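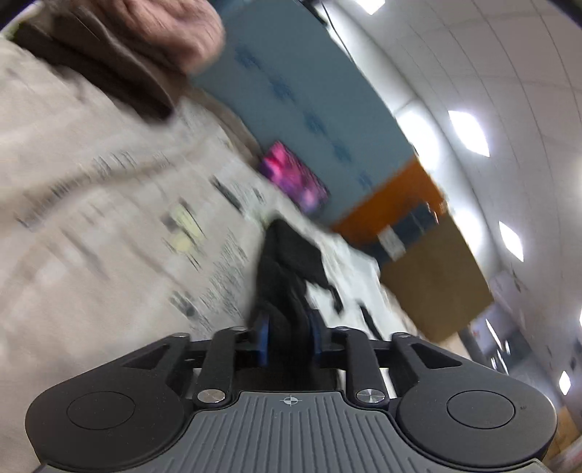

Shiyu Tan wrote in to ask whether a chunky sweater can really be a housework sweater, or whether the sleeves just end up in the dishwater by lunchtime and the whole thing goes back in the drawer until a holiday comes along. She had been through two pullovers in one winter, she said, and was a little tired of pushing up cuffs.

Well, Shiyu, we make the Nanura for pretty much that kind of day. It's our everyday chunky pullover, off-white with little dark and yellowish flecks, and it was meant from the start for people who are up and down the stairs with an armful of clothes, leaning over the table, reaching past each other for the last hanger. We do know people who wear theirs out to dinner, and it looks lovely, but most of the letters we get are about closets and kitchens.

Nanura Chunky Flecked Pullover
Color: Cream Fleck
Made by Drernska Knitwear

About the yarn

The Nanura is knit from a wool and cotton blend we call Jin. The wool gives it the loft and the cotton calms it down, so it sits against the neck without much itch (if you are very sensitive, put a thin collar under it for the first few wears and see how you get on). There are 1000 yards of yarn in a size medium, and you can feel that when you pick it up. It's a substantial sweater. It isn't stiff, though, and after a month or so of steady wear it relaxes at the elbows and starts to feel like something you've owned for years.

The flecks are spun into the yarn. We don't print them on afterward, so no two sweaters match exactly and the front of yours may be busier than the back. Some batches come out with more of the dark, some with more of the yellow. If you're ordering a pair for two people who intend to be seen together, mention it in the order notes and we'll pull them from the same batch.

Fit and sizing

We cut it generous through the body and the upper arm. You should be able to fold a bedsheet by yourself, arms all the way out, without the hem riding up to your ribs — that was our fitting test, and we made everybody in the workroom do it. The cuffs are a long, snug rib that holds above the elbow when you shove it up there. Shiyu, that part is for you.

If you're between sizes and you like room for a flannel shirt underneath, go up. If you mostly wear a T-shirt, stay with the smaller one. Sizes run from XS to 2XL, five body widths on a standard length and one longer cut for the tall folks. On the medium, the body measures 22 inches across the chest laid flat and the sleeve is 35 inches from center back to cuff. Sleeves always look long on the page because of where we start the tape, so please measure a sweater you already love the same way before you write to us in a panic.

Color

Cream Fleck is the only color we keep on the shelf all year. In November we usually add a dark one, and the name changes depending on who is writing the labels.

I'll say a word on cream, as it comes up every week. People worry about it. The flecks are a great help with that, and a dab of tea or a smudge from a dusty shelf doesn't jump out the way it would on a plain knit. Tomato sauce is another matter, and for tomato sauce we recommend an apron.

Sorting, folding and lint

Yuzhen Jiang left us a long and very kind review that also had a complaint tucked into it, and it was a fair one: if you hug a pile of black laundry against a new cream sweater, the two of them will trade fuzz. The Nanura sheds a bit for the first few wears, as most brushed yarns do, and dark cloth shows every hair of it. It settles down after the second wash. Until then, fold the dark things first and put the sweater on after, or keep a lint roller on the windowsill like I do.

Washing

Turn it inside out. Cool water, wool setting or a basin in the sink, a small squirt of gentle soap. Don't wring. Roll it up in a towel, press with your forearms, unroll it, and lay it flat somewhere the cat won't go. It takes a day and a half to dry in our workroom and longer in a damp basement. Please don't hang it, even on a padded hanger, even just overnight. The shoulders will grow little horns and the body will be down at your knees by spring.

A bit of pilling under the arms is normal. We sell a small cedar-handled comb called the Arkero that takes care of it in a few strokes. Go lightly and lay the sweater on a table when you comb it, not across your lap.

Mending

Every Nanura ships with a small card of matching yarn, enough for an elbow or a cuff. If you'd rather we did it, send the sweater in clean and dry with a note pinned near the hole. Small repairs are free for the first owner. Bigger ones we'll price for you before we thread a needle, and they go out again in the order they came, so January is slow and June is wonderful.

Ordering

Orders in by Saturday noon are packed the following Monday. They come folded in tissue in a paper mailer, with a cotton drawstring bag if you ask for one. Exchanges for size are no trouble at all, so long as the sweater hasn't been washed and the yarn card is still with it.

Goes with: Arkero sweater comb, Jin mending yarn (Cream Fleck), long ribbed socks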